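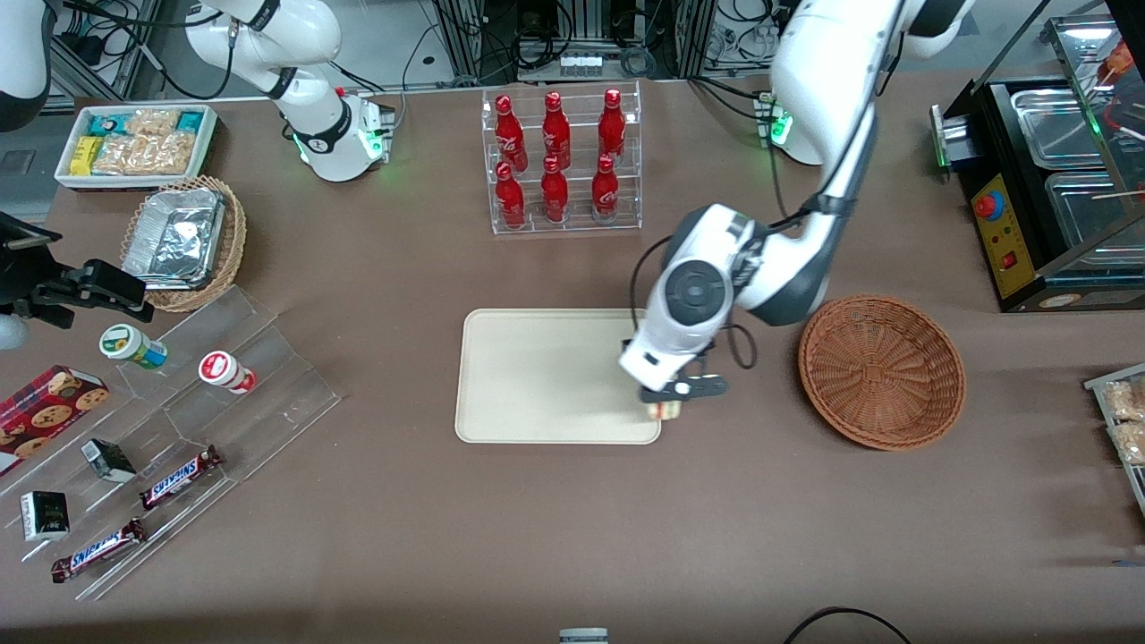 Jasmina Nikolaidis says the planner used to be the slow part, and that the slow part now is deciding whether to believe the camera. Her comments came with the release of Gedard 3, the new version of the control and planning package that Sandel develops at its lab in Wostley for two-arm workcells.

The release went out to existing users in February. It replaces the motion planner, changes the way the software handles transparent objects, and adds a replay tool called Kyei that was previously used only inside the company.

Much of the work was done on a tabletop laid out with store goods: Snickers bars on a clear acrylic tiered stand, Coca-Cola bottles in a clear rack, packaged snacks, wicker baskets and a beige tray. Two arms share the table. Earlier versions of Gedard planned for one arm at a time and treated the other as a fixed obstacle. If the second arm was parked over the tray, the first one waited, sometimes for several seconds, even when there was plenty of space to go around.

Version 3 plans both arms together. Each arm publishes the path it intends to follow over the next short stretch, and the planner checks the two paths against each other before either is sent to the controllers. When they conflict, the arm that is already holding something keeps its path and the other one slows down or takes a longer route. Users can reverse that rule in the settings file, and can set a different rule for each task.

A joint plan must now be ready within 200 milliseconds. If it isn't, both arms hold position and the request is sent again with a simpler goal. Sandel says the old package had no hard limit of this kind, and that a difficult request could leave the controllers without a new target until an operator stepped in.

The second change concerns clear plastic. Depth cameras often read straight through an acrylic shelf and report the table underneath, or return nothing at all where the edges catch the light. Gedard 2 filled those gaps by guessing at a flat surface, which worked on solid trays and failed on stepped stands. A gripper told to pick from the middle tier could be sent too low and touch the shelf.

The new version doesn't try to measure the shelf directly. It looks for the items first, estimates the size and angle of each one from the color image, and works out where the supporting surface has to be. A stored model of the stand is then fitted to those estimates. Users have to supply the model themselves, either as a CAD file or as a short list of tier heights and depths. A stand with nothing on it can still confuse the system, and the release notes list this as a known problem.
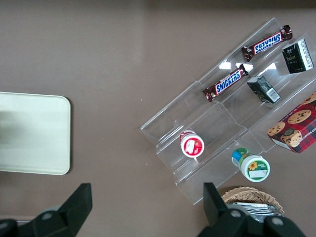
One reader of the release notes asked why the wrist cameras are needed at all if the overhead view already gives a position for every item. Sandel's reply, posted under the notes, is that the overhead estimate is good enough to start a reach but not to finish one. The wrist view is used over the last part of the approach, when the fingers are near the item and the arm may be blocking the view from above.

In Gedard 3 the two views are combined by a confidence score. As the gripper comes down, the wrist estimate gets more weight and the overhead estimate gets less. If the two disagree by more than a set distance, the arm backs up along the path it came in on and looks again. After a second disagreement it gives up on that item and reports it as skipped. The distance can be changed per item type, and the notes suggest a tighter value for jars and bottles lying on their sides than for boxes.

Glare is handled separately. Bright lines along the edge of a shelf were being picked up as the edges of packages, mostly thin ones such as candy bars. The detector now compares two wrist images taken from slightly different positions and drops any edge that moves in a way a solid object could not. This adds a short pause before each grasp. It can be switched off for cells that have no clear fixtures.

Sandel tested the release on 559 recorded picks from its own table. Each pick was replayed through the old and new software using the same camera data, with no arm moving. The company says the share of picks flagged for a bad shelf height fell by 70 percent. It has not published results from live runs, and it says the replay figures should not be read as a success rate, because a replay can't show whether an item would have slipped.

Kyei, the replay tool, lines up camera images, planned paths and joint readings on one timeline. Users can stop at any point, change a planner setting and see what path would have been sent. It opens logs from Gedard 2, although those logs contain only one planned path at a time and the two-arm view stays blank for the second arm. Logs from other packages have to be converted first, and the converter handles only the most common formats.

Upgrading takes some manual work. Task files written for version 2 will load, but they run in the old one-arm mode until a line is added that names both arms. Calibration files carry over unchanged. Anyone who wrote custom grasp scripts will need to edit them, as the function that returned a shelf height has been removed and its replacement returns a height and a confidence value together.

Nikolaidis said the removed function caused more argument inside the company than anything else in the release. "People had built a lot on top of it, and it gave you a number even when it had no idea," she said. "I would sooner break the script."

A maintenance update is planned for the empty-stand problem. Sandel has not given a date for it. Version 2 will keep getting fixes for safety faults, but no new features.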